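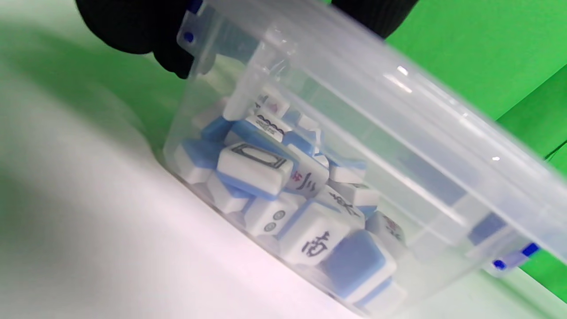

Module 2218: Household Economy / Handouts

Week two: Keeping things

Issued 2020-09-22. Lecturer: Morag Gillies. Seminars: Jessie Guthrie, room 25, bring the reading and a pen that works.

Last week we looked at how households get food. This week we look at what they do with it before it is eaten, which for most of history was the harder job. Anybody could have plenty in September. The trick was still to have some of it in March.

1. The three enemies

Damp, air and visitors. By visitors I mean mice, moths, weevils and, in larger households, the younger members of the family. Nearly every storage method we cover is an answer to one of these, and quite a few make another one worse. A stone crock keeps mice out beautifully and does nothing at all about a badly fitting lid. A cloth bag lets grain breathe and lets the moth in to breathe with it.

When you read a household inventory, ask which enemy the writer was worried about. A list with locks on it is worried about people.

2. The larder

A proper larder faced north, had a small window covered in gauze, and kept a cold shelf of slate or stone. It took up a room, so it was a thing for people with rooms to spare. Manuals of the period tend to assume that you have one, along with someone else to scrub it. Please don't take the manuals as evidence of how most people lived. They are evidence of how most people were told off.

Poorer households kept food in the kitchen, under the stairs, on a window ledge, or in the shop, meaning they bought small amounts often. Buying small costs more per pound. We come back to this in the week on credit, and it will not have got any fairer.

3. The sealed lid

The big change is the lid you can trust. Waxed cloth, bladder tied with string, a layer of fat over potted meat: all of these worked until they didn't, and the first person to find out was generally the one eating. Glass jars with rubber rings made things more certain, and also gave us the shelf of jars as a form of boasting. Then came plastic, first with lids you pressed down and later with lids that clip. The clear box with blue latches is now so ordinary that half of you will have one at home with something unwise in it.

Two points for discussion:

The see-through container changed habits as well as keeping times. You can't forget what you can see, or so the advertisements promised. Compare with your own fridge.

The lid goes missing. I am quite serious. A container without its lid is just a bowl with ambitions, and the cost of replacing matched sets is a real item in modern household spending.

4. Labels

Date labels are very recent and we lean on them heavily. Before them, people sniffed. Jessie will run the seminar on "use by" and "best before", and on why so many people treat the second as if it were the first. Those of you who believe honey expires should come prepared to defend yourselves.

Seminar task

Write down what is in one cupboard at home, in the manner of an inventory. Include the things at the back. Don't tidy first; I can always tell. Then mark each item with the enemy it is being kept from. "None, we just never liked it" is an accepted answer.

Essay

First essay is 3000 words, due in May, title from the list on the module page. May sounds a long way off. It sounded a long way off to last year's group too, several of whom wrote to me about their printers.

Corrections to week one

The shopping basket table had bread and flour in each other's columns. Thank you to everyone who pointed this out, and particularly to those who did it only once.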